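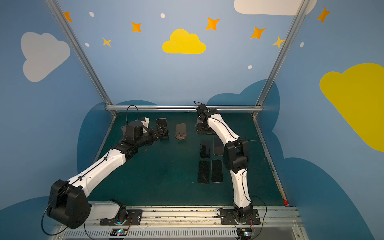

Ballance at the phone table, left arm beside the upright one.

"Again," said Emilian Ene, and the whole robotics club leaned in so close that Lü had to shoo them back with her notebook.

It was October and already dark outside. The task sounded like nothing at all: pick up a phone, set it on the stand, let go. A toddler could do it! But a toddler has fingertips, and Ballance had two arms, a pile of motors, and a program the club had rewritten 34 times.

"What if it tips over?" asked Lü.

"Then we learn something about tipping."

The left gripper crept toward the phone. Somebody in the back whispered the countdown from 9, which was silly, because nothing was going to launch, but by 6 everyone had joined in. The motors hummed. The black fingers closed, slowly, so slowly, and the phone came up off the green table as if it had always wanted to.

Nobody breathed. Lü was thinking of the Fladside Cup, and of the team from Tenerance that had won it last spring with a robot that folded napkins (beautiful napkins, she had to admit). She was thinking of the 500 points you got for a clean placement.

The phone swung right. It touched the tan plate, wobbled, and leaned back.

The fingers opened.

It stayed!

The yell that went up brought the janitor running from two halls away, and Emilian had to explain, grinning all over his face, that everybody was fine, and would he like to stay and watch them do the next one?

Lü was already writing down the settings.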